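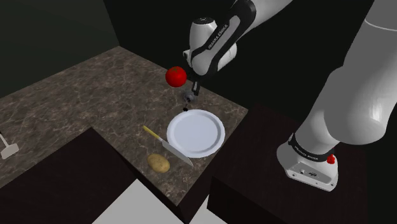
So I finally caved and paid for the Jultenero kitchen pack, the one half of you have been emailing me about since February. If you missed my earlier posts, it's an add-on for the Prurnus simulator that gives you a bunch of countertops, dishes and groceries to practice arm work on before you go anywhere near real hardware. I've had it for nine evenings now, which is enough for me to have opinions!

First, setup. The download is big (start it before dinner) and the installer asked me for my license key twice, but after that it went in without a fuss. You pick a kitchen, you pick an arm, you drag in your food and you're off. I went with the Franka arm because it's what I've used before, and the L-shaped marble counter because, well, it's pretty. The dark stone also makes a plain white plate really easy to pick out, which my poor old vision script appreciated.

My little project is "put the vegetable on the plate." Sounds like nothing, right? I've got a tomato and a potato, and they could not be more different to work with. The potato is the easy one. It's oval, so there's a nice narrow side to grab, and if the fingers come down a bit crooked it mostly gets away with it. The tomato is round and it rolls, and I've spent way more of my life on that tomato than I'd like to admit. If you leave the friction at the default setting, it slides out of just about any grip that isn't dead center. Turn it up a notch in the object menu and things get a lot friendlier.

I do wish that was explained somewhere. The manual has seven pages on lighting and one paragraph on friction, and I found the right menu by clicking around at midnight. I wrote to support about it and got an answer the next morning from Dima Abu Hammour, who was super nice and sent me a settings file to try. It helped a lot – my tomato runs are much calmer now.

Stuff I like: the arm moves the way I expect it to, resetting a run is quick, and you can drop in extra things like a knife or a spatula just to get in the way. I leave the knife right by the plate on purpose. If my path planning is sloppy, I want to find out here.

Stuff I don't like: the grocery list is short, and you can't change the size of anything. One potato, one size, forever. I'd love a lumpy one. Also the fan on my laptop screams the whole time, so keep that in mind if you share a room with somebody who sleeps.

Would I buy it again? Yeah, I would. If you only want to play around for a weekend, the free Etidthorpe scenes will do you fine, but they're mostly blocks and bins, and I got bored of blocks ages ago. Next up I'm going to try getting both vegetables onto the plate in one run. If anyone has a good trick for the second one not bumping the first one off, leave it in the comments, please!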